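Ticket: Pick-and-drop policy scores high in validation, fails on the table
Status: Open, waiting on reporter
Priority: Normal
Component: Edance recorder / Indedcombe training scripts
Affects: small arm, single gripper, bricks-to-bin task

Original report

We collected 725 demonstrations of one task: pick up a toy brick, put it in the bin. The recorder is Edance, stock settings. After cleanup, 704 of them went into training. The training run finished without errors and the validation numbers look great. On the real table the arm goes to the right area, closes the gripper a little early, lifts nothing, carries nothing to the bin, opens over the bin and goes home. It does this with total confidence.

The advice from the Drarnness forum was "collect more data, you want at least 3,000." I would like a reason before I spend my evenings on that. If the first 704 taught it to grab air, I don't see why the next couple of thousand would teach it anything else.

Reply from support

Thanks for the report. Please attach the training config, the cleanup log and a few failed rollouts. Also confirm that the camera has not moved between collection and testing. Small camera shifts are the most common cause of this.

Reporter

Attached. The camera has not moved. It is bolted, and I put tape marks around the mount before the first session for exactly this argument. I overlaid a first-day image on one from this morning and the edges of the table line up.

Cleanup log is attached too, though I doubt it will help. The 21 that were dropped are listed only as "rejected: quality." No score, no threshold. I watched all of them. Most are fine. A couple are better than ones that were kept.

Support

The quality filter looks at smoothness of motion and total length. It does not check whether the object was picked up.

Reporter

Then it should not be called a quality filter. A smooth miss is still a miss. I went through the kept set by hand on Saturday and found that a fair share of the kept recordings are misses, or grabs where the brick falls out on the way over. My own fault for recording them, but I assumed something called quality would catch a dropped brick.

Support

Understood. Could you relabel those as failures and retrain? The Indedcombe scripts skip anything with success set to false.

Reporter

Done. Retrained on the reduced set, same seed, same number of steps. Result: slightly better. It now lifts a brick sometimes. It still closes early on most tries. Validation score went down a bit, which I take as more proof that the validation score means very little here. It measures how closely the model copies my joint positions on held-out recordings, and my held-out recordings come from the same sessions as the training ones.

Things I have ruled out so far:

Camera position. See above.
Gripper calibration. Ran it again, offsets within one tick of the old values.
Dropped images. The recorder reports none, and I checked the timestamps myself because I no longer take the recorder's word for things.
Servo power. Voltage is steady under load.

Not ruled out:

Time offset between images and joint readings. The early close smells like this.
Lighting. All sessions were in the afternoon. Tests were mostly at night under the ceiling lamp.
Not enough variety in where the bricks start.

Support

On the time offset: versions of the recorder before the last update stamp images on arrival and joints on request, so there can be a delay of a few steps. Run the sync check with the lamp test and send us the output.

Reporter

Ran it. Offset is 4 steps, images behind joints. So the model has been learning to pair an old picture with a newer joint reading, and closing too soon is about what I would expect from that. Why is the sync check an optional tool in a separate folder? It should run before the first recording and refuse to start if it fails.

I shifted the existing data by 4 steps and retrained again. Early closing is mostly gone. I am not calling it fixed. It was tested on a few starting layouts that are close to ones I trained on, and I have been fooled by that once already in this ticket.

Support

Glad to hear it. May we close?

Reporter

No. Someone from the Salameh group commented on the forum that with the offset corrected, a few hundred recordings is plenty for a task this size. Maybe. They did not say how they tested, so I put that next to "at least 3,000" in the pile of numbers without a method. My plan is a small new batch in morning light, sync check first, bricks placed by a shuffled list and not by my habits, and a test set from a different day that never touches training. If that works I will close the ticket myself.

One more request for the docs. The placement guide says to "vary object positions" and leaves it there. My old sessions varied position and almost nothing else — single bricks, lying flat, studs up. The layout I am using now has a red brick on its side, a tall purple stack standing on end, and a yellow-on-red pair right by the gripper tip, close enough that a lazy approach should bump it. I expect the current model to do badly on the purple stack, and I would like that failure on record before anybody tells me the task is solved. Leave this open until I post the results.

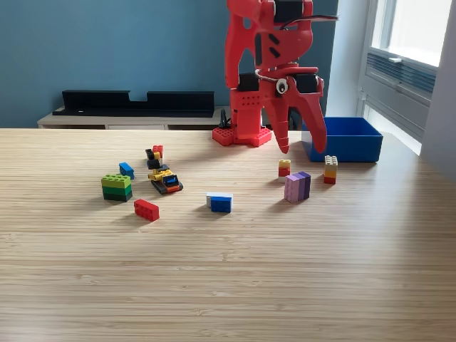
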